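Vumel sim kit: is the wrist view in the paid room pack good enough to train on?

Posted by calness_user

I am evaluating the Vumel simulation kit for a small two-arm project. The base kit is free. The room pack, sold separately by Dedero, costs 600 for a single seat, and I have a trial license that runs out soon.

My question is about the wrist camera. In the room pack the wall materials are fairly detailed, and with the gripper open and nothing in it, the wall takes up most of the wrist view. I rendered a batch of 2,271 wrist views across the trial room. After removing the ones where the renderer returned an empty buffer, 2,266 were left. A typical one:
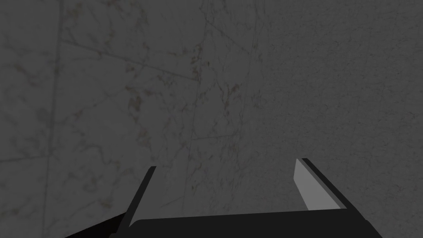 Wrist view, room pack, gripper open. Marble tile on the left, plain gray wall on the right.

The fingers are sharp and the inner face of the right one picks up light, so I have no complaint there. What concerns me is the boundary between the tile and the plain wall, which renders soft. The grout lines are also faint against the veining. My policy has to estimate wrist pose from the background when no object is in the gripper, and I don't know whether it will get enough from this.

Is there a setting I am missing, or is this how the pack ships? And does anyone find the room pack worth the price over the free one?

Posted by szabo_bench

Two separate things are going on.

The soft boundary depends on the texture filter. The kit defaults to the lowest filter level for wrist cameras to save memory. Open the camera profile, find the filter entry under materials, and raise it two steps. Reload the room afterward, as the change does not apply to a room that is already open. If the boundary is still soft, check the shadow map size. A small map smears any shading change that falls near a material change. I run mine at 2,000 and leave it there.

The faint grout is part of the material and no filter will fix it. You can edit the tile material and darken the line color. I would leave it alone, though. A policy that needs strong grout lines will fail on the first wall without them.

For pose, do not rely on the wrist view by itself. Add the overview camera and train on both. The overview in the room pack takes in the wall panels, the window and the floor edges, and those are much better references than veining.
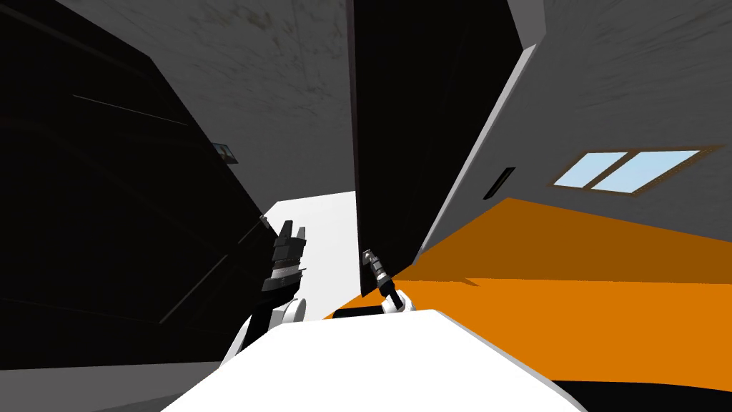
The pack also lets you randomize camera roll, and I would turn that on early. With roll fixed at zero, my first policy learned that wall edges are always vertical and then drifted as soon as the mount was a few degrees out. With roll randomized, training took longer and the drift went away. The setting is per camera, so the wrist and overview cameras need it enabled separately.

One limit you should know: in the version I have, each arm takes its own gripper model, but the collision shapes for the slimmer grippers are coarse. Contact near the fingertips registers early. Dedero's release notes from August list this as open.

On price, the room pack paid for itself in the time I did not spend building walls. If you only need a table and two arms, stay with the free kit.

Posted by rk_lab2

We bought it. Works OK. The documentation is thin and support took a week to answer. The free rooms have flat colored walls and our results were about the same for pick and place. Didn't try pose estimation. Make sure your graphics driver is current, the trial crashed for us until we updated.

Comments

calness_user: Raised the filter two steps and reloaded. The boundary is cleaner. Memory use went up by a third, which I can live with. Trying roll next.

szabo_bench: Start with a small roll range and widen it. The full range from the beginning did not converge for me.

tmount: Does the filter setting carry over when you export a profile?

szabo_bench: No. It has to be set again on each machine.

calness_user: Can confirm, it was back at the default on my second workstation.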